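Support Record: Hand-Guided Demonstrations Rejected at Import, Soft-Object Task
5 min read
January 2020, by Solène Pons, Demonstration Support, Sisbridge

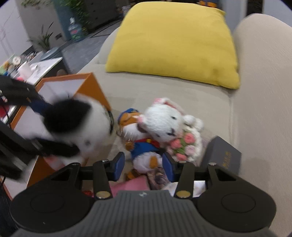

What has to be recorded when a person shows a robot a task with a hand-held gripper?

Three things are required for each demonstration: the video from the gripper's own camera, the opening between the two fingers at every moment, and the path of the gripper through the room. The three must share one clock. If any of them drifts from the others, the robot will learn to close its fingers at the wrong place, even when the video itself looks correct.

Status: Closed
Reported by: Margaux Marty, Stasonholm site
Assigned to: Gilles Lecomte
Software concerned: Stistico import tool
Task: pick up a plush toy from a sofa seat and place it in an open box

Problem as reported

The Stasonholm site submitted 300 demonstrations of the soft-object task. The import tool accepted 263 and rejected the rest with the message "finger width out of range." The site had calibrated the gripper before the session and had followed the standard procedure for opening and closing the fingers at the start of each recording. The operator reported no fault in the handling of the gripper and asked whether the rejected recordings could be recovered.

Ms. Marty also asked whether the softness of the toys could be the cause. The duck had been used in most of the rejected recordings, and the operators had formed the view that the fingers were closing further on it than the tool allowed.

First review

Mr. Lecomte compared a group of accepted recordings with a group of rejected ones. The type of toy was ruled out. The import tool makes no judgment about the object being held. It compares the measured finger width with the lowest and highest values stored during calibration, and it rejects the whole recording if the measured width passes either value by more than 2 millimeters.

In every rejected recording, the width passed the upper value. The error therefore occurred with the fingers open, before the toy was gripped. This did not agree with the explanation offered by the operators, and the site was informed accordingly.

The site was asked to supply the calibration file, the session notes and one complete recording that had not been trimmed. The first file received was a calibration for a different gripper. The correct file was received on the second request.

Second review

The session notes showed that the finger pads had been replaced partway through the session. Calibration had been carried out with the earlier pads. All of the rejected recordings were made after the replacement. The new pads sat slightly farther back on the fingers, and the opening measured between them was larger than the stored value.

Some recordings made after the replacement had still been accepted. In those cases the operator approached the toy with the fingers partly closed, and the full opening was never reached. These recordings carry the same error as the rejected ones and should not be treated as correct on the ground that they passed the import check.

Action taken

1. The Stasonholm site repeated the calibration with the new pads in place.
2. The new calibration was applied to all recordings made after the replacement, including those previously accepted.
3. The corrected recordings were imported again. All were accepted except 11, in which the path of the gripper had been lost for a separate reason. Those were withdrawn and will be recorded again.
4. Hrefna Þorgeirsson reviewed a selection of the corrected recordings against the video and confirmed that the moment of contact with the toy agreed with the measured width.

Instructions to sites

Calibration must be repeated whenever a finger, a pad or a rail screw is replaced or loosened. The operator shall enter the change in the session notes before the next demonstration is recorded. Recordings made before and after the change shall be kept in separate folders.

Operators should open the fingers fully once at the beginning of every demonstration, including those in which a partial opening would be enough for the toy. Sites using the Lemaire remote-control station are not affected, as the finger width is read from the robot in that case.

Correspondence after closing

Rangi Sheehan asked whether the range limit could be widened so that recordings of this kind would pass. The request was declined. A wider limit would have admitted the faulty recordings without any notice to the site. A change to the wording of the message has been requested instead, so that it states which of the two values was passed. The change is listed for the May release of the import tool.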